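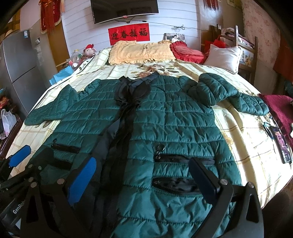
Gernine Folding Set – student project of the Lollivell robotics club

Version 2, June

What is in the set

The set has 2,873 short recordings of clothes being handled on beds and tables in ordinary homes. Our club collects them with hand-held grippers, and we train a small model that should learn to fold. Each recording is up to 25 seconds long and has one text label, for example "jacket, spread" or "jacket, grasp hem".

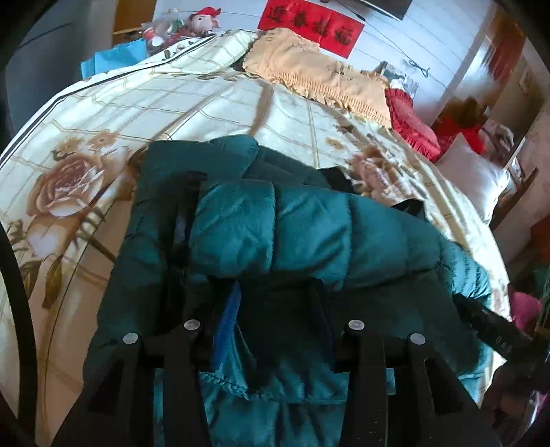
Labels were the hardest part for us. Two students label every recording separately, and a third one decides if they do not agree. Padded clothes cause most of the arguments – when both fingers hold the lower edge of a puffer jacket and the fabric bunches up between them, one student writes "grasp hem" and the other writes "grasp fold". In version 2 we use "grasp hem" for both.

Folders

train – recordings for training
test – homes that do not appear in train
labels – one CSV file for each home

Known problems

Thin shirts are rare. Dark clothes are often labeled "black" when they are green or blue, so please do not trust the color column yet.

Use

Free for school and club work. If you use the set in the Mundance contest, please name it in your report.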